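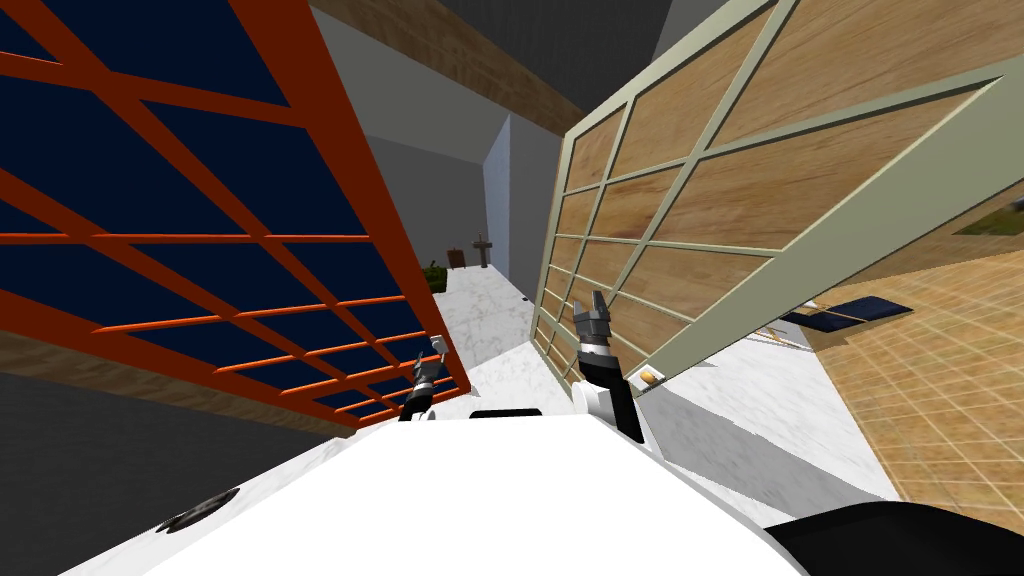 Can you tow a small caravan with an electric estate and still have a relaxing holiday?

With a bit of planning, yes, and we enjoyed it far more than we expected to. You'll stop more often than you would in a diesel, and you'll want to know where the drive-through chargers are before you set off, but the towing itself is lovely.

That question has been the most popular one in the newsletter inbox since the new year, so when the chance came up to spend a week with the Braltalora Lu, the long-roof version of the hatchback many of you already drive, we hitched up and went. Weronika Żak did most of the driving, Ruoxi Zou did the route and the snacks, and both of them came home wanting one.

First, the car. The Lu sits on the same underpinnings as the hatchback, but everything behind the back doors is new. The roof carries on almost level to the tailgate, the rear side windows are bigger, and the boot floor now lies flush with the sill, so you can slide a heavy awning bag in without lifting it over a lip. There's a second floor underneath for the charging cables. We did find that you can't get to them with the boot fully packed, which we learned in a lay-by in light rain with the whole contents of the car on the verge. Put the cable in last! Or keep it in the caravan front locker, as Weronika now does.

The boot holds 604 litres up to the luggage cover. More useful to us was the shape, which is nearly square, with two proper hooks on each side and a strap for standing up wellington boots. The rear seats fold from levers by the tailgate and drop with a satisfying thump.

Inside, it's a calm sort of place. Braltalora have brought back real buttons for the heating, the mirrors and the hazard lights, and several of you will be cheering at that. The screen is still large and still rather bright at night, although there is a dimmer two menus down. Front seats are excellent. The middle seat in the back is narrow and firm, and our teenage passenger asked to swap at every stop.

Now for the towing. The Lu has an electric towbar that swings out from under the bumper when you press a switch in the boot, and once you've plugged in the trailer socket the car asks whether it's a caravan or a cycle rack. Pick caravan and it changes the range guess, turns off the rear parking sensors and softens the pull-away. Our caravan was a Skakari two-berth, a light one, borrowed from a reader who has asked to stay unnamed until she's inspected the curtains.

Pulling away is the bit that wins you over. There's no clutch to nurse and no waiting for a gear. You squeeze the pedal and the whole outfit simply goes, even on a steep, greasy campsite track. Ruoxi, who had never towed anything before April, was reversing on to pitches by the third night with only the odd shout from outside. Hills that would have had our old diesel puffing were taken at a steady speed, in near silence, and coming down the other side the motor does much of the braking and puts a bit of charge back in as it goes. You can set how strongly it slows using the paddles behind the wheel. We liked the middle setting with the van on and the lightest one without.

It's stable too. The battery sits low between the axles, and passing lorries gave us barely a nudge. In a strong crosswind on the exposed stretch by the reservoir we felt the van start to move about a little, eased off, and all was well again.

So what about range? Driving solo, the Lu is a strong performer and we hardly gave it a thought. With the van on, expect to lose close to half, and a bit more on a cold or windy day. Our shape-of-a-shed caravan is to blame for most of that, as air matters much more than weight once you're moving. Dropping our motorway speed a little made a bigger difference than anything else we tried. We also turned off the seat heaters for one leg, out of duty, and it made no difference that we could see, so they went straight back on.

Our longest gap between charges while towing was two hours, and by then we were all ready for a cup of tea anyway. On a good fast charger, the Lu took 35 minutes to get back to the level we wanted. At one older site, it was 39 minutes for the same top-up. That's time for a sandwich, a walk round the car park and an argument about the radio.

The trickier part is fitting on to the charger in the first place. Most bays in this country are still laid out for a car on its own, nose in, with a kerb at the end. With a van behind you, you'll block at least three other people. We used the Fetarano app to look for drive-through bays, which it marks with a small trailer symbol, and it was right every time but one. At that one, a row of cones was across the exit and we had to unhitch, park the van by the recycling bins, charge and hitch up again. It isn't hard, but it does take the shine off. If you're going to do this regularly, practise unhitching at home until it's dull.

A few things that made our week easier, in no special order. Ring the campsite before you go and ask what they think about charging a car from the pitch. Some are happy and add a small fee, some have a proper post by the reception, and some will say no because their hook-ups can't take it. Please don't just run a lead out of the awning and hope. Arrive with more charge than you need, so that the evening's trip for chips isn't a worry. Check the noseweight limit as well as the towing limit, as they're two separate figures and the first one is easy to break with a full front locker. And if you're fitting extended mirrors, try them on the drive first. The Lu's door mirrors are an odd curved shape and our first pair slid off before we'd reached the end of the road.

The dislikes, then. The lane assist doesn't get on with a caravan and tugs at the wheel on narrow roads, and you have to switch it off each time you start the car. The rear wiper is tiny. The reversing camera gathers muck very quickly, and you need it clean for lining up with the hitch. And it's not cheap: the estate costs around £4,000 more than the hatchback in the same trim, and the towbar is an extra on top of that. We'd want the bar thrown in at that price, frankly, on a car that's so clearly made for families with stuff to pull.

Even so, we handed the keys back with real regret. It's quiet, it's roomy, it pulls like a shire horse and it made a wet week in the hills feel like a treat. Weronika has already asked about having it again in the summer for a longer run, with bikes on the roof this time, and Ruoxi is looking at second-hand caravans during lunch.

If you tow with an electric car of any make, do write in. We'd love to hear what you drive, what you pull and how far you get between stops on a normal day, with an honest word about the hills. Good drive-through charging bays are especially welcome, and so are the bad ones. We'll gather your replies into a reader list and print it in a later issue, along with Ruoxi's notes on reversing for beginners, which run to several pages and include diagrams.

Next time: winter tyres in the loft, and how to tell whether last year's set is worth putting back on.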